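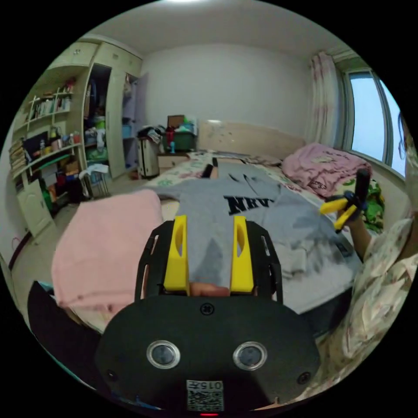
**Rohani Pelupessy** escribió:

Yo no me fiaría solo del gramaje. Tengo camisetas finas que llevan años aguantando y una gorda que a los dos meses ya tenía el cuello dado de sí. El hilo importa más. Si es peinado y la torsión es buena, el punto no se abre con los lavados.

Lo del encogimiento es otra cosa. Ahí lo que manda es si la tela viene preencogida de fábrica, y eso muchas marcas no lo ponen en la etiqueta.

---

**Geert Van Loon** escribió:

Vale, pero entonces ¿qué miro antes de comprar? Repito el caso para los que entran ahora. Dudo entre dos sudaderas de algodón para diario. La de Resero es de 335 g/m² y la de Joketti de 311. La primera cuesta bastante más. En la web de Resero hay 2.000 opiniones y casi todas hablan de lo suave que es el primer día, y eso no me sirve de nada.

Vivo en un piso sin balcón y tiendo dentro. En invierno una sudadera gruesa me tarda dos días en secar y coge olor. Por eso no tengo claro que más gramos sea mejor en mi caso.

---

**Hsiu-ying Fang** escribió:

Si tiendes dentro, la de 311. La diferencia de peso parece poca en papel, pero las costuras, el canalé de los puños y la capucha doble son lo último en secarse, y en las gruesas esas partes suelen ir más gruesas todavía.

Mi forma de hacerlo, por si le vale a alguien:

- Centrifugado largo, y un segundo centrifugado si la prenda lleva capucha.
- La pongo del revés y la estiro plana sobre una toalla, enrollo y aprieto.
- Percha ancha, con la capucha hacia fuera para que no se pegue a la espalda.
- Ventana abierta un rato por la mañana y puerta cerrada.

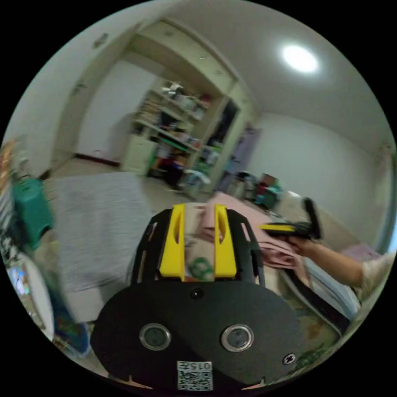
- Nada de radiador. La felpa por dentro se queda áspera y además se deforma el bajo.

Con esto en mi casa seca en un día, menos los puños, que repaso al día siguiente. Y el olor no sale del gramaje, sale de dejar la ropa en el tambor después de lavar. Yo la saco en cuanto termina el programa.

---

**Pak-hei Kong** escribió:

No estoy de acuerdo con lo de enrollar en toalla. Para lana sí, para algodón es perder el tiempo y encima tienes otra toalla mojada que secar. Un buen centrifugado quita lo mismo.

Tampoco veo que la de 335 sea mala compra. Tengo una parecida de Teditz desde marzo y la lavo cada semana. Ha encogido un poco de largo, de ancho nada. Bolitas solo en la parte de dentro de las mangas, donde roza con la mesa. La serigrafía se ha cuarteado algo, pero eso es la tinta, la tela está bien.

---

**Hsiu-ying Fang** escribió:

La toalla me la llevo a secar al baño, no me molesta. Cada uno en su casa. Lo de la serigrafía depende mucho de plancharla o no. Del revés y sin plancha por encima dura bastante más.

---

**Geert Van Loon** escribió:

Gracias a los dos. ¿Y mezcla con poliéster? La de Joketti lleva una parte de poliéster y la de Resero es toda de algodón. No lo puse al principio.

---

**Rohani Pelupessy** escribió:

Eso cambia las cosas. La mezcla seca antes y encoge menos, pero hace más bolitas y retiene más el sudor. Para estar en casa o para la oficina me da igual una que otra. Para ir en bici, algodón solo, o directamente otra clase de prenda.

Con los calcetines me pasa lo mismo. Los que son casi todo algodón me duran menos en el talón, los mezclados aguantan, y los que llevan demasiada fibra sintética no los soporto en verano.

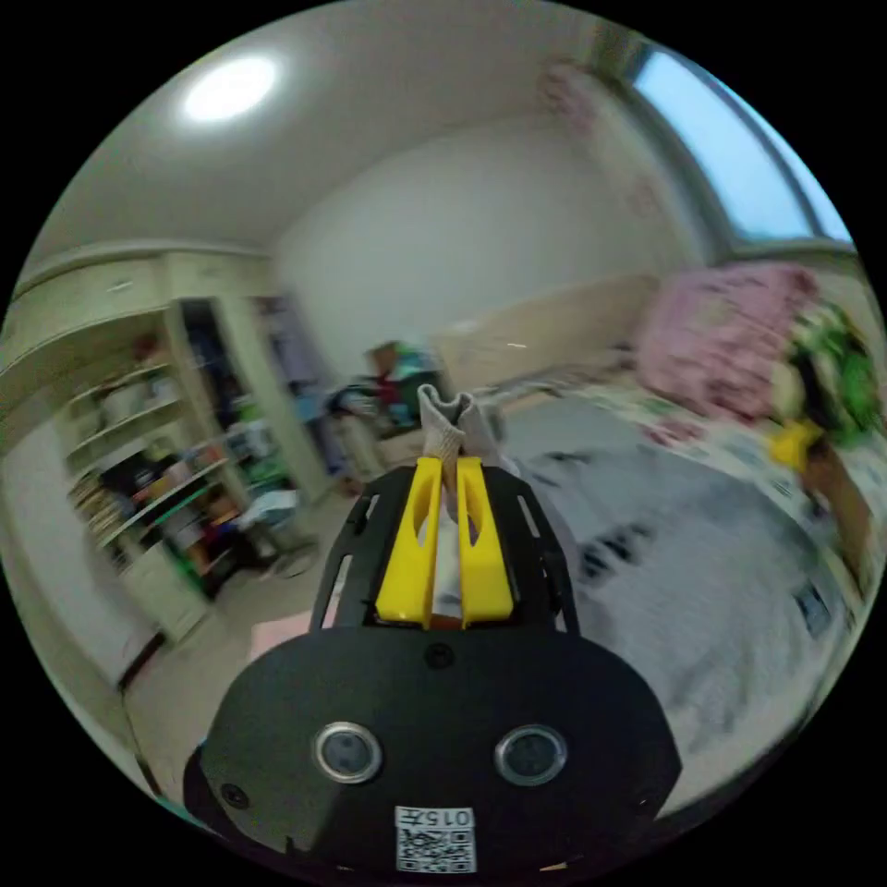

*Calcetín blanco y gris.*

Compré un paquete de 8 pares en Au, mezcla, y han salido bien. El elástico sigue en su sitio. Los lavo a 30 con lo demás, sin suavizante – el suavizante se come el elástico, y en las sudaderas además aplasta la felpa.

---

**Pak-hei Kong** escribió:

Lo del suavizante lo he leído mil veces y sigo sin ver la diferencia. Uso poco, eso sí. Lo que sí noto es el exceso de detergente: la ropa gris sale con cercos y parece que no está limpia. Bajé la dosis a la mitad y desapareció.

---

**Geert Van Loon** escribió:

Bueno, me inclino por la de 311, por el secado. Si en primavera sigo con ganas, pruebo la otra. Me queda la duda de la talla. ¿Cojo una más por si encoge?
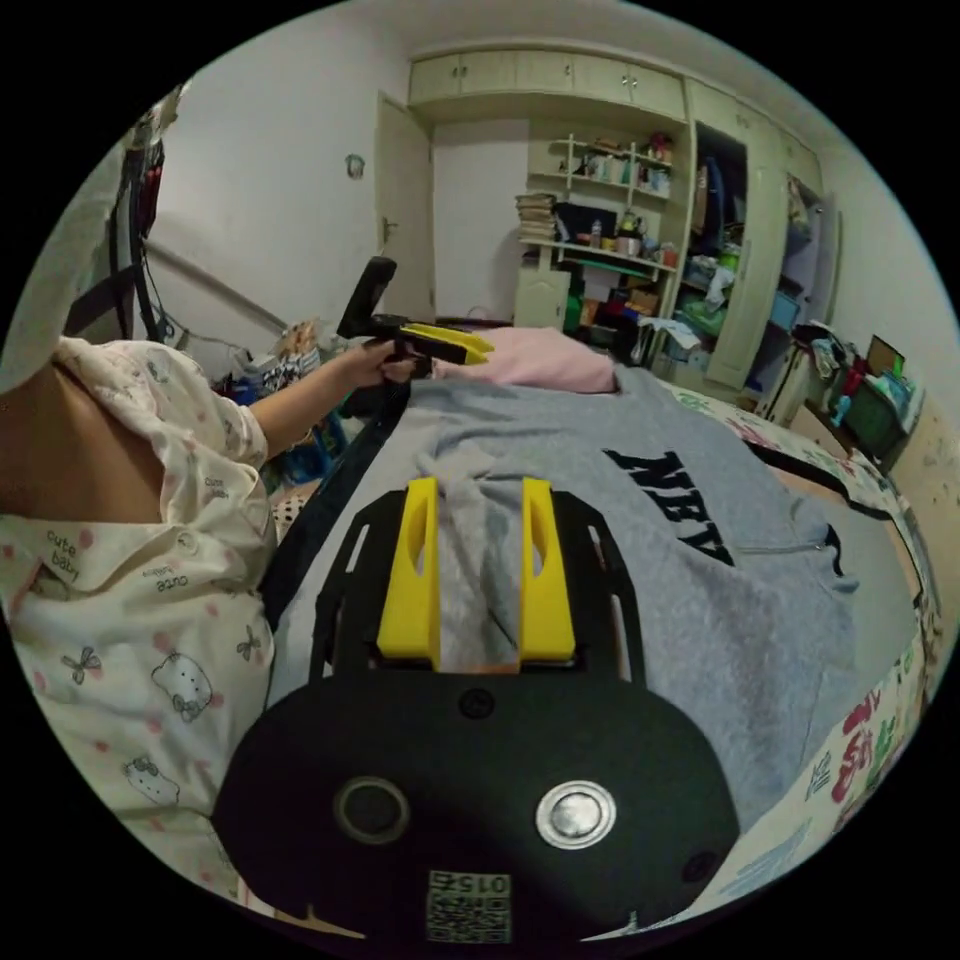
**Ho-yin Lai** escribió:

No cojas una más. Siendo mezcla, si la lavas en frío no vas a perder una talla entera, y una sudadera grande de hombros no se arregla con ningún lavado. Mide una que te quede bien, de axila a axila y de hombro a bajo, y compara con la tabla de la marca. Fíjate en que Joketti cambió el patrón en octubre de 2019 y desde entonces talla más corto. Si la que te ofrecen es de un lote anterior, las medidas son otras.

---

**Geert Van Loon** escribió:

No sabía lo del patrón. Les escribo para preguntar de qué lote es antes de pedirla.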